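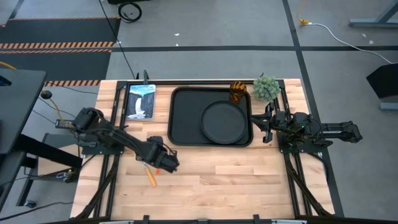
Photo: Omid Amini / Vetovstead Courier

VETOVSTEAD — A secondhand housewares shop on Maldonado Street will move into the former print works next door in June, giving it room for a full floor of tableware and used books.

Tistis has operated out of its current storefront for 17 years. Owner Kerubo Muriithi signed a lease on the larger building last month and said the shop will stay open during the move.

"We've been turning away plates and glassware all winter," Muriithi said. "There was no shelf left to put them on."

Stock in the new space will be grouped by table setting, with trays, plates and cups sold together or one at a time. Books and potted plants will be sold on the same floor — travel titles first, then cooking.

Most single pieces will stay under $15, according to Soudabeh Taheri, who handles pricing.

The city approved the change of use without objection. Rami Chidiac, who owns the Nondska bakery across the street, had asked about parking and was told the rear lot will be shared.

Donations are accepted at the back door until 4 p.m. The shop does not take knives or electric appliances.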